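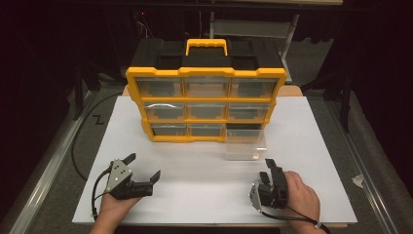
Courses > Robotics > Handling and Grasping > Week 4 notes

Search this unit Go

Week 4: comparing hand-held grippers on the drawer task

Right, so last week was all theory and a few of you looked ready to chew through the desk. This week we get our hands on things. I've written these up from what I said in the lecture plus what I forgot to say, so have a read before you come down to the lab on Friday.

We're comparing two sets of fingers, the Vemau and the Drorketti. You hold a gripper in each hand and do the job yourself, which I like as a way to start because your own arms take care of reach and planning and you can concentrate on what the fingers are up to. The job is a parts organizer with small clear drawers. Take one out, set it down on the white board, put it back in its slot. Sounds like a doddle. Have a go before you say so!

Why drawers? Mostly because they punish sloppy alignment. A drawer that goes in a couple of degrees off will bind, and then you find out how stiff your fingers really are. Clear plastic is also a pain for cameras (reflections across the front, grey showing through from behind), so whatever we record will be useful again when we get to perception. Marit Torvik ran this same task with her Kashindye arm and lost most of an afternoon to a depth camera that kept seeing the back of the drawer and missing the front. Her notes are in the unit folder and they're worth ten minutes of your time.

What to look at

Opening width. The Vemau opens to 94 mm, the Drorketti a bit less. You'd think wider wins, but a wide-open finger can foul the drawer next door on the way in. Try approaching half closed and see if your times change.

Finger angle. Coming in from above and coming in level are very different jobs. I find the left hand wants to go in low and the right wants to stay upright, and my wrists complain after a while either way. Write down which you used, every trial.

Weight. Ours come to 410 grams each with the mounting plate on. Fine for one go. By the end of a set you'll feel it, and your last few trials will be worse than your first few, so swap the order of the grippers with your partner or the tired one will always look bad.

Cables. Keep them running back past your wrist and clear of the board. A cable that snags mid-trial means you scrap the trial – no arguments, even if the drawer went in beautifully.

How many

Each pair does 50 trials, split evenly between the two grippers. Log the time, the drawer position (row then column, counting from the top left), and whether it bound, dropped or went in clean. Use the Sultgate logger if it's behaving. If it isn't, pencil and paper is fine and I'll take your word for it.

One thing from the lecture I want to fix. I said grip force hardly matters on a part this light, and somebody up the back quite rightly pulled a face. Squeeze a thin-walled drawer hard and the sides can bow, and then it won't slide properly. So force does matter, just at the other end from where you'd expect. Start gentle and work up.

Bring your lab book, and read the Week 3 section on compliance again if it went past you the first time.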